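Frequently Asked Questions About My Low-Immunity Life

Last updated 23 Oct 2022

I get a lot of email from people who have just started a medicine that turns their immune system down, or who live with somebody who has. I'm a patient (kidney transplant, a good while back now), so please take all of this as one person's notes and run anything big past your own clinic.

Do you still wear a mask?

Yes, indoors, in shops and on the bus and always in waiting rooms. Outside I mostly don't bother unless it's packed, like the Pakham street fair in May, when I kept mine on the whole afternoon and ate my corn dog behind the library.

What do you say when people ask why?

Depends on my mood! Usually "I take medicine that makes me catch things easily," and that's the end of it. You don't owe a stranger in the cereal aisle your medical history.

Can I still eat out?

I do. I go early, I ask for a table near a door or a window, and I skip raw fish, runny eggs and anything that has been sitting on a buffet. The noodle place in Taipe knows me by now and puts me out on the porch without asking. If your transplant or your treatment is very recent, your team may want you to wait, and I'd listen to them.

Should I get my shots even if they might not work as well on me?

My doctor said yes, so I did, and I've kept up with the boosters. The way she explained it, some protection is better than none. Timing can matter if you get infusions, so call before you book. Everyone in my house gets their flu shot too, including the teenager, who complains.

Did you buy an air purifier?

Two of them. The big one was $300 and sits in the living room, the little one was $47 and lives by my bed. I looked at a $700 model and couldn't see what I'd be getting for the money except a nicer remote. Check the room size on the box, and price the replacement filters before you buy, I learned that one the hard way.

What about visitors?

I ask people to stay home if they have so much as a tickle in the throat, and most are lovely about it. My sister once turned her car around when she was already in Clillard, 60 miles into the drive, over a sneeze. (It was hay fever. We still laugh about it.)

Is it okay to have a cat?

Mine is staying, and my clinic is fine with that. Somebody else does the litter box. Worth asking about if you have birds or reptiles, the advice is different for those.

How do you keep track of your pills?

Phone alarms, plus a paper chart on the fridge that I tick off, plus a weekly pill box. I know that's overkill. I tried putting everything in a spreadsheet and gave up after a week.

Where do I find other people like me?

I go to the Volar support group, which meets by video, so no germs involved. You can keep your camera off and just listen the first few times, I did. Bring a cup of tea.

Can I reprint your answers in our clinic newsletter?

Sure, just put my web address at the bottom and leave in the part about asking your own doctor. 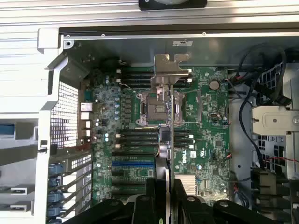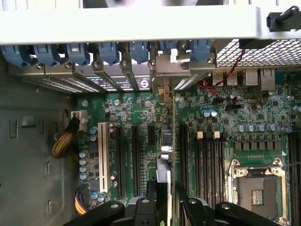 Inside the computer case: green motherboard in both pictures, blue clips in the second.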